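Muvstead 折りたたみローテーブル ミントグリーン(フルーツ柄)

トップ > 家具・収納 > ローテーブル・ベッドテーブル > 折りたたみ

販売価格 2,950円(税込)
ブランド Muvstead
在庫 あり
取扱店 Nurnum オンラインストア

商品について

ベッドの上や床に置いて使う、小型の折りたたみテーブルです。天面はミントグリーンの地に、桃やいちご、丸い顔のキャラクターをプリントしています。左側にカップホルダーのくぼみがあり、そのほかに細長い差し込み口を設けました。脚は内側に折りたためます。

Muvsteadのローテーブルには無地のものと柄入りのものがあり、このページで扱っているのは柄入りのミントグリーンです。無地をお探しの方は、同じカテゴリーの「Muvstead 折りたたみローテーブル 無地」をご覧ください。サイズと脚の構造は共通で、違いは天面の仕上げと価格のみです。

組み立ては不要です。箱から出して脚を開けばそのままお使いいただけます。開くときは、片方の脚を最後まで起こして止まったことを確かめ、それからもう片方を起こしてください。途中で止めた状態で物をのせると、脚が戻って天面が傾きます。

おすすめの使い方

・ベッドの上での読書、動画の視聴、軽い飲食
・床に座っての書きもの、塗り絵、折り紙
・小物の整理や仕分け
・来客時の補助テーブル
・窓際での化粧、爪の手入れ

小物の整理に使う

購入された方から多く寄せられているのが、引き出しの中身を片付けるときの作業台として使っているという声です。ベッドの上に直接物を広げると、小さなものが布団のしわに入り込んで見失いやすくなります。平らな天面があると、箱を安定して置けますし、取り出したものを並べる場所もできます。

机の引き出しや棚の隅には、種類の違うものが少しずつたまっていきます。お菓子の小箱、人形、ぬいぐるみ、工具。それぞれ戻す場所が違うので、いったん浅めの箱にまとめてテーブルまで運び、そこで分けると往復の回数が減ります。箱は口の広いもののほうが中を見渡しやすく、内側が白いと小さなものも見つけやすくなります。 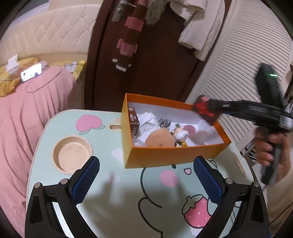

使用イメージ:小物を入れたオレンジ色の箱をのせたところ。箱は付属しません。

仕分けの手順に決まりはありませんが、店頭でよくご案内しているのは次のやり方です。

1. 天面の上を空にして、箱を中央より少し奥に置きます。
2. 大きいものから順に取り出し、手前に並べます。
3. 紙くずや包み紙は先に捨てます。
4. 残ったものを、使う部屋ごとにまとめます。
5. 戻す場所が決まらないものだけを箱に戻します。

工具など重さのあるものは、天面に落とさないよう静かに置いてください。プリント面に金属の角が当たると、傷や塗装のはがれの原因になります。工具を多く扱う場合は、薄手の布かフェルトを一枚敷くと安心です。

お子さまと一緒に片付けをする場合は、柄を目印にすることもできます。「いちごのところにはおもちゃ」「桃のところにはお菓子」と決めておくと、言葉だけで伝えるよりもわかりやすいようです。小さな部品や人形を扱うときは、口に入れないよう大人の方が付き添ってください。

各部の説明

天面
表面にコーティングを施しています。飲みものの水滴や軽い汚れは、乾いた布か固く絞った布でふき取れます。コーティングは耐熱仕様ではないため、鍋やフライパン、沸かしたてのやかんを直接置かないでください。必ず鍋敷きをお使いください。

カップホルダー
天面の左側にある丸いくぼみです。内側はベージュで、底までの深さは浅めです。一般的なマグカップやペットボトルを置けますが、底の広いジョッキ型のカップは入りません。くぼみに入らないカップを無理に押し込むと、縁が変形することがあります。飲みものを使わないときは、クリップや消しゴム、髪留めなどの一時置き場としてもお使いいただけます。

差し込み口
桃の絵のそばにある細長い口です。小さなものを扱うときは、口から落ちないようご注意ください。ビーズやねじを広げる場合は、トレーを併用されることをおすすめします。

ヒンジ
白い樹脂製です。開閉が固いと感じたときは、無理に力をかけず、ほこりがかんでいないか確認してください。潤滑油の使用は樹脂を傷めるおそれがあるため、お控えください。

脚を開いた状態では、天面の下に膝を入れて座れます。接地部分には滑り止めを付けています。フローリングでお使いになる場合も、引きずらずに持ち上げて移動してください。

ベッドの上で使うときの注意

マットレスの硬さによって、安定のしかたが変わります。やわらかいマットレスでは脚が沈み、天面が傾くことがあります。飲みものを置く前に、手で軽く押して水平になっているかを確かめてください。

掛け布団や厚手の毛布の上ではなく、シーツの上に直接脚を置くと安定します。毛布は足元に寄せてからテーブルを開いてください。フリルやプリーツの付いたベッドカバーをお使いの場合は、脚を折りたたむ際に布を挟み込まないようご注意ください。

ベッドの縁に近い位置では、寝返りや立ち上がりの動きでテーブルが落ちることがあります。就寝時は必ずたたんで、ベッドから下ろしてください。

床に置いてベッドの脇で使うこともできます。ベッドに腰かけた姿勢では低すぎるため、床に座ってのご使用が向いています。

お手入れ

・普段は乾いたやわらかい布でほこりを取ってください。
・べたつきが気になるときは、薄めた中性洗剤を含ませた布でふき、そのあと水ぶき、からぶきの順に仕上げてください。
・シンナー、アルコール、研磨剤入りの洗剤は使えません。プリントの色が落ちます。
・カップホルダーの底にたまった水分は、綿棒か布の端で取り除いてください。
・クレヨンや水性ペンの汚れは早めにふいてください。油性ペンは落ちません。
・シールを貼ると、はがすときに柄も一緒にはがれることがあります。

保管

脚をたたみ、天面を傷つけないよう立てて保管してください。棚と壁のすき間や、ベッドの下に入れておく方が多いようです。直射日光の当たる窓際に長く置くと、ミントグリーンの地色があせてきます。夏場の車内や暖房器具の近くも避けてください。

上に重いものを積んだまま保管すると、天面が反ることがあります。

一緒に購入されている商品

Lau 滑り止めシート 半透明
天面に敷いて使う薄手のシートです。はさみで切れるので、カップホルダーの形に合わせて穴を開けることもできます。下の柄は透けて見えます。

Nelis 浅型整理ボックス
小物の仕分け用の箱です。ふたはありません。折りたたみローテーブルの天面に収まる大きさで、たたんで重ねられます。

Lau 持ち運びバッグ
たたんだテーブルを入れる布製のバッグです。外側にポケットが付いています。カップホルダー付きのモデルにも対応しています。

お客様の声

子どもの部屋用に買いました。色が思っていたより落ち着いていて、ピンクの寝具とも合います。脚の開閉は最初少し固かったのですが、何度か使ううちに軽くなりました。(30代・女性)

風邪で寝込んだ家族の食事用です。おかゆの器とお茶を置くとほぼいっぱいですが、用は足ります。お茶がくぼみに収まるのが助かります。(50代・女性)

机代わりに使うには低いです。ノートパソコンを置くとカップホルダーに半分かかってしまい、少しがたつきます。書きものだけなら問題ありません。星ひとつ減らしました。(20代・男性)

金曜の夜に娘とおもちゃ箱の整理をするときに出しています。終わったらたたんでベッドの下です。柄がかわいいと娘は気に入っていますが、私は無地でもよかったかなと思っています。(40代・男性)

箱の角がつぶれて届きました。中身に傷はなく、連絡したところすぐに返事をいただけました。(40代・女性)

よくあるご質問

左利きでも使えますか。
お使いいただけます。天面の向きを逆にすると、カップホルダーが右側に来ます。その場合、柄は上下逆さになります。

脚の高さは変えられますか。
変えられません。高さの調節が必要な方には、同ブランドの昇降式をおすすめしています。

柄は選べますか。
本商品はこの柄のみです。プリントの位置は製造時期によってわずかにずれることがありますが、不良ではありません。

ヒンジだけ交換できますか。
部品のみの販売は行っていません。保証期間内の破損については、本体の交換で対応いたします。

屋外で使えますか。
室内用です。雨や夜露にあたると、天面の縁から水が入り、ふくらむことがあります。

写真の箱や中の小物、寝具は付いてきますか。
付属しません。お届けするのはテーブル本体と取扱説明書です。

配送と返品

ご注文の確認後、通常3営業日以内に発送します。お届け日の指定をご希望の方は、ご注文画面の備考欄にご記入ください。8月は倉庫の休業期間があるため、発送までに日数をいただく場合があります。

未使用品に限り、到着後7日以内にご連絡をいただければ返品を承ります。お客様のご都合による返品の送料はご負担をお願いしています。初期不良や配送中の破損は、当店の負担で交換いたします。外箱は、動作を確認されるまで捨てずにお持ちください。

破損のご連絡の際は、破損した部分と外箱の状態がわかる写真を添えていただくと、手続きが早く進みます。

ご使用上の注意

・天面の上に立ったり、腰かけたりしないでください。
・脚を開閉するときは、指を挟まないようご注意ください。小さなお子さまには開閉させないでください。
・片側だけに重いものをのせないでください。
・火気の近くで使用しないでください。
・ヒンジや脚にぐらつき、ひび割れが見られる場合は、使用を中止してください。
・画面の設定により、実物と色味が異なって見えることがあります。

お問い合わせ

Nurnum オンラインストア お客様窓口
商品担当 Zuzana Štefanec
配送・返品担当 Sohail Jatoi
受付時間 平日 午前10時から午後5時まで

お問い合わせフォームからのご連絡には、翌営業日までに返信しています。返信が届かない場合は、迷惑メールフォルダをご確認のうえ、もう一度お送りください。

関連カテゴリー
ローテーブル | ベッドテーブル | 子ども部屋の収納 | 整理ボックス | 滑り止めシート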